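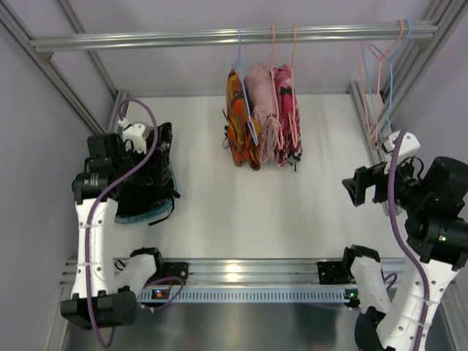
Three garments up, with spare hangers waiting at the right end of the rail.

The Slowest Closet in Kokbridge

My mother could hang a blouse while talking on the phone and disapproving of my shoes. At Waletti, a small automation outfit in Kokbridge, the same job takes two robot arms and a good deal of purple cable.

I went to find out whether machines can do the laundry yet. They can do some of it, on a good day, if you aren't planning to wear it soon. Waletti's goal for June is 100 garments hung in a row without a human stepping in. The record when I visited was 63, and I was told this with real pride.

Cloth is the trouble. A car door is the same shape every morning, while a shirt has never been the same shape twice. Hangers are hardly better, as anyone who has pulled one out of a closet and received four will know.

So much of the work comes down to the grip. Two black fingers have to close on something thin and stay closed, over and over, until the scuffs start to show.

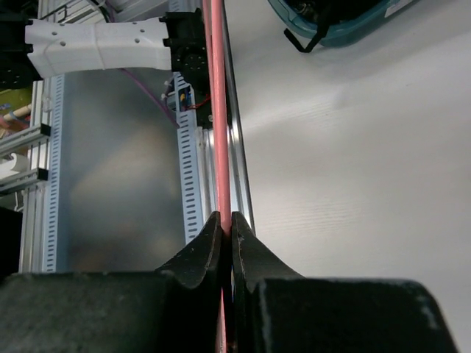

Would You Buy One?

Hendricks, the dry cleaner down the street, has been offered a trial. The shop hangs 3000 pieces in a busy month and pays people to do it. It has asked Waletti to call back after June.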